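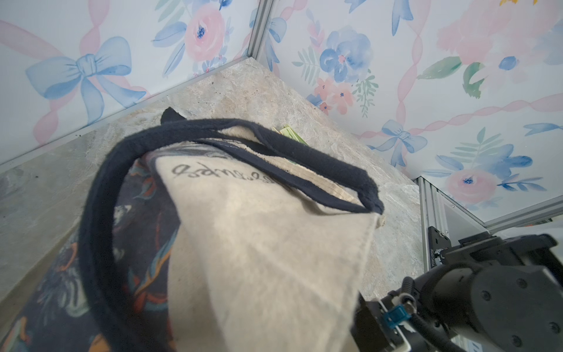 Call for participants: Flollex bag-handling arm
Lolberg Shared Workshop, Mthembu Yard, Florndale
Posted 02/06/2026

Flollex is a home-built robot arm that is supposed to sort out cloth bags. Pick one up, find the handles, open it, take out whatever has been left inside, fold it, put it down. The people building it think it will be doing all of that by November. Other members of the workshop, including the one writing this notice, have heard that sort of thing before and would like to see it tested by somebody who didn't build it.

So we want outsiders. You don't need to like robots. If you've ever stood over a machine that was meant to save you time and thought you'd have been finished by now, you are close to what we want.

What the project is

The arm stands at one end of a small aluminium-framed enclosure with a marble-patterned top and flowery wallpaper on the walls. Bags go in, the arm has a go at them, and a small camera on the arm records what it can see. Much of the work up to now has been done with a person steering the arm by hand from a second set of controls. The recordings from that are used to train a program, and the program is then left to try the same job alone.

The claim made for this approach is that if you show the arm enough examples it will cope with a bag it hasn't met before. That may be true. The examples have so far all been set up by the same few people, who know how the arm likes a bag to lie and put it down that way without noticing they are doing it. I have watched them do it. When a visitor dropped a bag in at an open evening, with the handles underneath, the arm closed on nothing several times over and then tried to pick up the table.

The build group's log lists 137 recorded attempts that it considers good enough to keep. It wants 1000 before anyone judges the thing. My own view is that the next lot will be worth very little if they are more of the same, and that was argued over at some length before we agreed on this call.

What you would be doing

There are two jobs. You can put in for either or both.

Layers. You bring bags, or use ours, and place them in the enclosure however they would end up at home: crumpled, upside down, half inside out, one on top of another, strap looped over the lot. You then leave it alone while the arm is used. Please don't be helpful. The tidy habits are what we're trying to get away from. You also write down what you expected to happen, before it happens, on a sheet we give you. The sheet goes in the box and doesn't come out until the session is over.

Drivers. You steer the arm yourself. It is harder than it looks and rather tiring, and the first hour is mostly spent missing things. You'll be shown how by one of the build group, then left to it with somebody on hand at the stop button. We want drivers who haven't done it before, and we'd like to know how long it takes you to get anything useful done. If the answer is that you never do, put that down as well.

Each participant does 2 sessions. A session lasts an afternoon, with a proper break in the middle. The second is at least a week after the first. We ask for both because people are polite on a first visit and say it went well.

There is a form at the end of each session. It asks whether the arm did the job, whether you could have done it faster, and whether you'd have the thing in your house. There is a space for remarks and we would like it used. Your remarks will be typed up as written and put in the folder by the kettle, where members can read them, including the ones who soldered it together.

Who we are looking for

Adults of any age who can get to Florndale and can stand or sit at a bench for an afternoon. The bench can be lowered and the hand controls will work from a wheelchair, which has been checked by a member who uses one. Left-handed drivers are especially wanted. The controls were built by right-handed people and I suspect it shows.

We'd be glad to hear from anybody who handles cloth for a living or did once: laundry, alterations, charity shop sorting, curtain making, market stalls. You will know things about how a bag hangs and creases that the build group is at present trying to learn from a camera.

Please don't apply if you sell robots, write about robots for money, or want the footage for a channel. Members of the workshop can't take part either, and nor can anyone they live with. We tried that and the results were very kind.

What we pay

£36 for each session, paid by bank transfer within the fortnight, whatever happened during it. If the arm breaks down and you spend the afternoon drinking tea, you're still paid. That has come up. We can't cover travel beyond the local bus, so bear it in mind if you're coming from further out.

The money comes out of members' subscriptions, and there was a vote on it. There's no company behind Flollex, and nothing for sale. A few members talk as though there might be one day. I wouldn't let that affect your decision.

Safety, such as it is

The arm is not strong, but it has metal parts and has no idea you are there. While it's powered, hands stay outside the enclosure. There is a stop button at each end of the bench and you'll be made to press both before you start, so that you know how stiff they are. Long hair is tied back and lanyards come off. Anyone who reaches in while it's live, to straighten a bag or for any other reason, sits out the rest of that session. This has been applied to builders as well as guests.

If you bring your own bags, empty them at home first. Anything with buckles, chains or glass on it will be turned away. Plain cotton, canvas, printed fabric and old shopping bags with frayed seams are all welcome. We can't promise to return them unmarked, so bring the ones you don't care about. Small things to put inside are supplied by us, mostly folded card and empty packets.

What is recorded

The camera on the arm records the inside of the enclosure. It can also catch a bit of whatever is beyond it, so please assume your hands or sleeves may turn up while you are laying out a bag. There's no sound. Your name is kept on the payment list and nowhere near the recordings. If you change your mind afterwards, write to us with the date of your session and it will be deleted, and you keep the money.

The build group would like to share the recordings with other home builders in time. That is a separate box on the form and it starts off unticked. Leave it blank if you prefer. It makes no difference to whether we take you.

What you will get out of it

Apart from the £36, not a great deal. You'll see how one of these is put together, which some people enjoy, and you can ask whatever you like. I'd suggest asking how many of the good attempts were done by the program on its own. I've asked, and had different answers according to what was meant by "on its own".

In fairness to the builders, they agreed to this call when they could have carried on quietly, and the arm does pick up a bag fairly well when the bag is lying to its liking. The steering is smoother than it was in the spring. Whether any of that adds up to a machine that can be handed a strange bag and trusted with it is what the sessions are for. Results will be pinned up in November, good or bad, with the numbers for hand-steered and unsteered attempts kept apart.

How to apply

Write a few lines and leave them in the Flollex tray at the front desk, Lolberg Shared Workshop, or post them to us at Mthembu Yard. Tell us:

which job you'd like, layer or driver
which afternoons you can usually manage
what sort of work you do or have done
whether you are left-handed
anything we need to know about getting you in and seated comfortably
one household gadget you gave up on, and why

We do read the last one. No CVs, please. Replies go out by post or by phone, so put down whichever suits you. Places will be filled as suitable people come forward, and the notice will be taken off the board when we have enough.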